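Residence > Diary > Kitchen and Dining

Search the diary Enter keyword Go

February, morning entry

The kitchen of the Drondero residence resumed service at 5 this morning. The inventory of the dry store was completed before breakfast, and the register was signed by Graziella Monti. Two shelves remain to be relabeled. The fruit order from Thepsuriya was received in good condition and entered at 800 in the household ledger, with the delivery charge recorded separately.

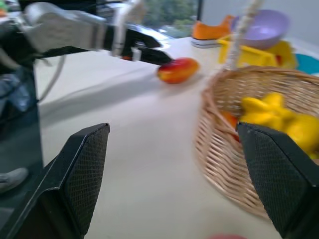 The arrangement of fruit for the dining room was taken up after the morning meeting. It has been the practice of this house to present fruit without a cloth, and the practice will continue through the end of the month. A red and yellow fruit on the pale tabletop, with the wicker basket at the right, shows how well strong color carries against a plain surface. I have asked that the same basket be kept for the table and that the metal bowls be returned to the pantry.

Lunch was served at 12. The Plarton linens have not yet come back from the laundry, and a written inquiry was sent to Drilo in the afternoon. The menu for the coming guests is still to be approved. I retired early, with the pantry key left in the office drawer.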